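**FOR RELEASE 26 October 2021**

# Trolau opens a shared repair and sewing room in Zesdale

I've been itching to send this one out. After a very long winter of paint fumes and borrowed ladders, Trolau is opening a shared repair and sewing room in Zesdale, and the doors open to everybody in the first week of November.

I started Trolau as a mending stall at the Belmonte market, with one machine and a biscuit tin of buttons. People kept turning up with coats that needed a zip, then with lamps, then with chairs (one fellow carried his on the bus!), and the stall got silly pretty quickly. What we needed was floor space and somewhere to leave the glue to dry overnight.

The new room is in the old Suvance drapery, which plenty of locals will remember for its school uniforms and its very slow lift. The lift is gone, I'm sorry to say. We kept the shopfront windows and the cutting counter, and the pattern drawers are still full of things I haven't had the heart to sort through. The whole place is 70 square metres, and 6 sewing machines are set up along the north wall where the light is kindest.

You can book a machine by the hour, or come along to an open table and get on with your own project beside other people doing the same. I like the open tables best – somebody always has the right needle, and the conversation wanders all over the shop. 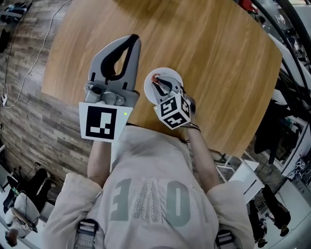
## What's on in November

We're kicking off with beginner classes in hemming, darning and replacing zips. Each class runs for two hours and we supply the thread. Please bring something you would really like to wear again, as it's much more fun than practising on scraps.

There'll be a furniture evening too, mostly wobbly legs and worn-out seats, plus a swap shelf for fabric, patterns and wool. Clean things only on the shelf, please, and nothing bigger than you can carry home again if it doesn't find a taker.

## Joining up

We have 400 memberships to offer in the first year. Members get cheaper machine hours and first pick of the class dates, but you don't need to join to walk in and have a look around. Kids are welcome with a grown-up, and the front entrance is step-free.

## For media

I'm happy to chat about the room, the old drapery or the state of my own darning. Photographers are welcome before the doors open – just get in touch with Trolau first so I can clear the fabric off the chairs.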